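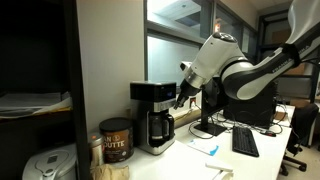
La entidad Oyelaran, dedicada a la protección de équidos de trabajo, presentó en diciembre una propuesta de protocolo para el transporte por carretera de asnos destinados a matadero. Su coordinadora técnica, Chiamaka Ezeani, veterinaria, atendió a esta redacción para detallar el contenido del texto y el estado de su tramitación.

47 comentarios

El protocolo parte de una revisión de 473 partes de inspección recogidos en la ruta de Joltdale. Según Ezeani, el dato de partida fue la densidad de carga. «Los partes consignan el número de animales y la matrícula del vehículo, pero en la mayoría falta la superficie útil del remolque. Sin ese dato no se puede calcular el espacio por animal», explica. La propuesta obliga a anotarla antes de la salida y a conservar el documento durante el trayecto completo.

El segundo apartado regula las paradas. Se fija una de descarga obligatoria cada 400 kilómetros, con acceso a agua y forraje. Preguntada por la elección de la distancia en lugar de las horas de viaje, Ezeani remite a la experiencia de los inspectores: «El tiempo lo declara el conductor. La distancia se comprueba con el origen y el destino de la guía». Admite que el criterio tiene una debilidad en pistas sin asfaltar, donde la velocidad media cae mucho, y que el grupo de trabajo estudia un coeficiente corrector.

Obinna Osagie, responsable de inspección de la entidad, intervino en la parte de la conversación relativa a los puntos de descanso. El de Busach tiene capacidad para 100 animales y dispone de rampa fija con pendiente regulada. «La rampa es el elemento crítico. Buena parte de las lesiones de extremidades que registramos se produce en la carga y en la descarga, con el vehículo detenido», señala. El protocolo exige suelo antideslizante y laterales ciegos, y prohíbe el uso de varas en la manga de acceso.

Los transportistas han presentado alegaciones. La principal se refiere al coste de adaptar los remolques de dos pisos, que quedarían excluidos. Ezeani no prevé modificar ese punto. «La altura libre del piso inferior no permite que el animal mantenga la cabeza en posición natural. Es una cuestión de medidas», afirma. Sí considera negociable el plazo de adaptación, que en el borrador es de 300 días.

Queda pendiente el régimen de sanciones, cuya redacción corresponde al asesor jurídico Lenni Sjöberg. Osagie confirma que se barajan dos modelos, uno por vehículo y otro por animal afectado, y que él se inclina por el segundo. El texto articulado se remitirá a los ayuntamientos de la ruta cuando se cierre ese capítulo.

Compartido 212 veces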